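Robot cell for PC assembly: where to fix the case, and how often to re-teach?
Koltine user forum > Cells and fixtures

zasum_line wrote:
Hello all. I look after one cell with a collaborative arm and a Robotiq gripper. The task is to put memory and cables in desktop towers. The case lies on its side on a slotted aluminum table, and the small parts wait on a printed fixture plate to the left of it.

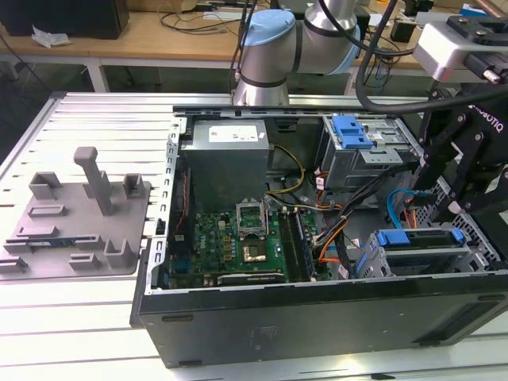

My problem is the drift. After 20 cycles the memory slot position is still good, but after 400 it is wrong by more than I can accept. I teach it again every morning and this takes too much time. Should I bolt the case to the table, or is the fault in the arm?

flestora88 wrote:
It is the case. A steel case bends a little when you push a module in, and then it does not go back to the same place. Put two end stops on the rails and one clamp on the long side. Do not look at the arm before this is done.

pirjo_l wrote:
I do not agree with flestora88. Clamps help, but I had the same drift with a case that was bolted. For me it was the gripper. I would go in this order:

1. Jog the arm to the table reference and write down the error. Any person who helps inside the case must have the arm stopped first. 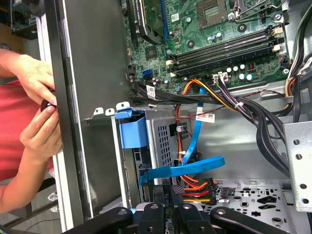

2. Check the screws of the fingers with the torque driver. Mine were loose after 879 hours.

3. Calibrate the wrist camera again, but only after step 2.

Pirjo Lehtinen

flestora88 wrote:
Loose fingers give a random error. He has a drift in one direction, no?

zasum_line wrote:
Yes, always toward the drive side, but I measured it only since December. 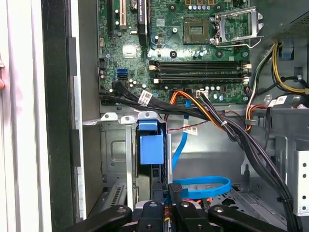
I will try both advices, first the stops and then the list of Pirjo. One more question is the approach path. To reach the memory I now come in low from the drive side. The blue handle on the drive cage sticks up there, and the long fingers have little space beside it. If they touch it each time, maybe they push the case a little.

pirjo_l wrote:
Then come straight down from above and compare again. It costs you 4 seconds per cycle, I think it is worth it.

flestora88 wrote:
For this part I agree with Pirjo. But please put the stops also.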